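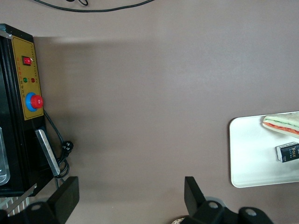 Appareil du poste 2 : panneau jaune, interrupteur à bascule, voyants, arrêt d'urgence. Fiche noire posée sur la table.

Ticket 2616
Objet : l'appareil du poste 2 ne se met pas sous tension
Site : Kimum, salle de préparation des plateaux
Équipement : Manard, modèle de table
Demandeur : Pitard, service collation
Traité par : Tudur Probert, maintenance Achari
Ouvert le : 25 février
Priorité : normale
Statut : résolu, une action en attente

Symptôme déclaré

À la prise de poste, aucun voyant ne s'allume lorsque l'interrupteur rouge est basculé. Pas de bruit, pas d'odeur. Le demandeur a basculé l'interrupteur plusieurs fois, puis appuyé sur l'arrêt d'urgence et l'a relâché, sans effet. L'appareil avait fonctionné normalement jusqu'à la fermeture précédente. Entre les deux, la table a été dégagée et remise en place pour la nouvelle disposition des snacks.

Contrôles à distance

1. Position de l'arrêt d'urgence. Consigne donnée au demandeur : tourner le champignon rouge dans le sens des flèches jusqu'au déclic, puis attendre quelques secondes avant de manœuvrer l'interrupteur. Aucun changement.

2. Disjoncteur de la ligne. Enclenché. Les autres prises de la salle sont alimentées.

3. Prise murale du poste. Testée avec une lampe : tension présente.

4. Cordons. Le demandeur indique que « tout est branché ». Une fiche noire repose sur la table, broches apparentes, à côté de la boucle du cordon et près de la barre métallique argentée. Un autre câble, plus fin, passe en haut de la table et fait une petite boucle avant de sortir du champ. Le demandeur avait suivi ce second câble en pensant qu'il s'agissait de l'alimentation.

5. Essai. Fiche raccordée à la multiprise, arrêt d'urgence déverrouillé, interrupteur basculé : voyant vert allumé. Essai répété après coupure complète, même résultat.

Première conclusion : alimentation non raccordée après déplacement de la table. Pas de défaut interne constaté. Ticket laissé ouvert à la demande de Pitard, le même incident ayant déjà été signalé en février sur ce poste.

Visite sur place

Cordon contrôlé sur toute sa longueur : gaine intacte, pas de jeu dans la fiche, broches droites. Multiprise marquée 2000 W, charge raccordée inférieure. Serrage du connecteur côté appareil vérifié. Longueur libre entre la sortie du cordon et la multiprise : presque 700 mm, ce qui oblige à tendre le cordon dès que l'appareil est avancé vers le milieu de la table. La fiche sort alors sans effort.

L'appareil est avancé à chaque réassort, parce que les contenants de la table principale sont rapportés sur celle du poste quand la place manque. La cause est donc à chercher dans l'implantation de la collation.

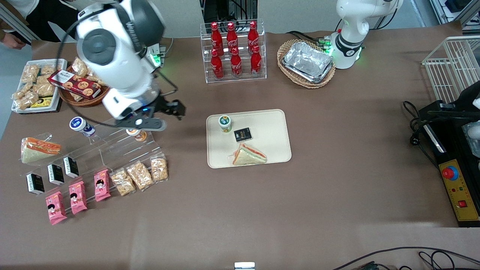 L'implantation actuelle date du changement de fournisseur de snacks chez Pitard. L'ancienne tenait sur deux tables, avec les boissons à part ; la nouvelle regroupe tout. Le présentoir des bouteilles de Coca-Cola occupe le fond, au centre, et le panier ovale des barquettes en aluminium se trouve juste à sa droite. Cet emplacement convient et n'est pas à modifier. Le bac blanc des sachets soufflés et le panier rond, en revanche, prennent la largeur à gauche – c'est le panier rond qui est déplacé en premier quand il faut de la place, avec la boîte rouge de biscuits posée en travers de son bord. Demande faite à Pitard de ranger cette boîte ailleurs, le panier étant instable pendant le transport.

Modifications retenues avec le demandeur :

– plateau beige maintenu au milieu de la table, réservé à la composition en cours (sandwich, gobelet, petit sachet noir) ;
– réserve de sachets descendue sous la table, un seul contenant de snacks en vrac en surface ;
– aucun contenant ajouté sur la table de l'appareil, même temporairement ;
– appareil repoussé contre le repère arrière, distance vérifiée à la fin du réassort ;
– cordon passé derrière l'appareil et maintenu par un collier ouvert, sans tension.

Le point des petits articles reste à régler. Les chewing-gums en flacon n'ont pas de place attribuée et finissent sur le passage du cordon. Le flacon Extra à étiquette verte est trop haut pour être glissé à plat sous le bord du plateau, et il roule s'il est couché. Proposition : le ranger debout sur le présentoir transparent, sur un gradin bas, sans toucher aux paquets de crackers alignés sur le gradin supérieur. Pitard valide pour essai. 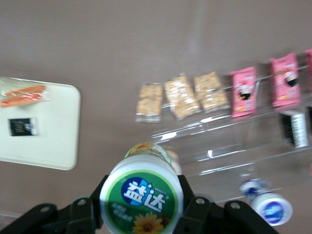

Essai après modification

Appareil remis sous tension dans sa position définitive. Voyant vert allumé à l'enclenchement. Arrêt d'urgence actionné : coupure immédiate. Déverrouillage puis remise en marche : conforme. Appareil avancé volontairement de la largeur d'une main : le collier retient le cordon, la fiche reste en place.

Reste à faire

Remplacer le cordon par un modèle plus long, même section. Référence commandée chez Manard, délai non communiqué. Étiqueter les deux câbles aux deux extrémités, « ALIM » et « SIGNAL ».

Note au demandeur : en cas de récidive avant la livraison, vérifier la fiche avant l'interrupteur et rouvrir ce ticket au lieu d'en créer un nouveau.

T. Probert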